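The letter from the township said the pipe on Quintana Street would be shut off for five hours on Monday, and Liên La read it twice at the kitchen counter before she filled the first pot.

She had lived in Flilstead long enough to know what five hours meant. She filled the stockpot, both kettles and the bathtub. Then she went next door to see if Mr. Adik had gotten the same letter.

He had. He was using it to level his card table.

"They've been going to fix that pipe since my wife was alive," he said. "They dig a hole, they look at it, they go away."

"It says they're replacing it this time. All the way down to Lomley Road."

"With what money?"

She didn't know. The letter didn't say.
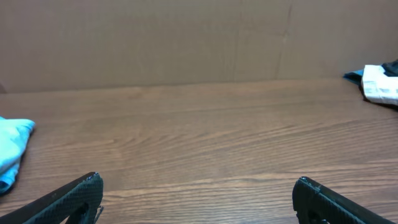 Short Fiction

On Monday the crew came with a backhoe and a flatbed of blue pipe. A young woman in a hard hat knocked at each house and asked where the shutoff was. Liên took her down to the basement and showed her the valve behind the furnace.

"You know what this line is made of?" the young woman asked.

"Whatever was here when I bought it."

The woman scratched the pipe with a key. The scratch came up bright and silver. She wrote something on her clipboard and took a picture with her phone.

"Lead," she said. "You're on the list now. We'll do yours up to the meter."

Liên thought of the glasses of water she had carried up to her son's room when he was small. He was grown and living in another state, and he was fine. She thought of them anyway.
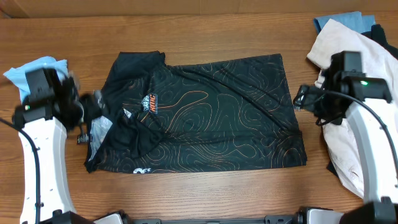
At noon Mr. Adik brought a folding chair out to his driveway to watch. He had a sandwich and he ate it slowly. When the backhoe lifted out the first length of old main, he stood up.

"My father put that in," he said. "Him and his brother. I was 4, I sat on the spoil pile."

It lay on the grass, crusted and orange, much smaller than she had expected. She had pictured something a person could crawl through. The foreman said they could haul it away or leave a piece, it was all the same to him.

"Leave a piece," Mr. Adik said. 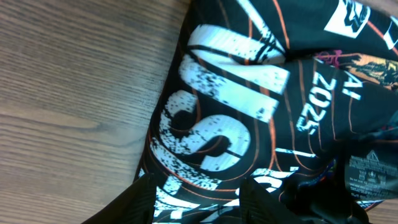
Flilstead - Sunday, September 27, 2020

The piece of pipe was still by his steps, with a geranium in the open end. The trench had been filled in May and the grass had grown back a different green. Liên ran the tap for a minute, the way the second letter said to, and filled two glasses. She carried one of them next door.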